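**Best way to get turmeric off a pale speckled worktop?**

Hi all, we moved into a rented flat in Dritdale in April and I've already managed to spill curry paste by the hob. I wiped it up straight away but there's a yellow patch the size of a saucer. Washing-up liquid did nothing. The deposit is £1000 so I'm a bit panicky! Any ideas?
– Busisiwe Mofokeng

**Heledd Bowen** · 12 votes

Don't panic, turmeric is one of the easier ones. Mix bicarb with a little water till it's like toothpaste, spread it on, leave it for around 2 hours and wipe off with a soft cloth. You might need a second go. Sunlight fades it too, if your kitchen gets any (mine doesn't, sadly).

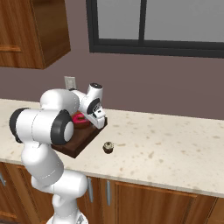

Please find out what your worktop is made of before you try anything stronger – bleach and lemon juice can ruin real stone. Ask the letting agent, they'll have it written down somewhere. Light beige with speckles like this could be all sorts, so I wouldn't go by looks. And I'd get a dark wooden tray like the brown one there and keep your spice jars and oil on it, as stains hardly show on that colour and you can just carry it to the sink.

**Priit Ots** · 2 votes

magic sponge. go gently or it goes dull

**Jocelyn Fehr**

Following, mine's beetroot :(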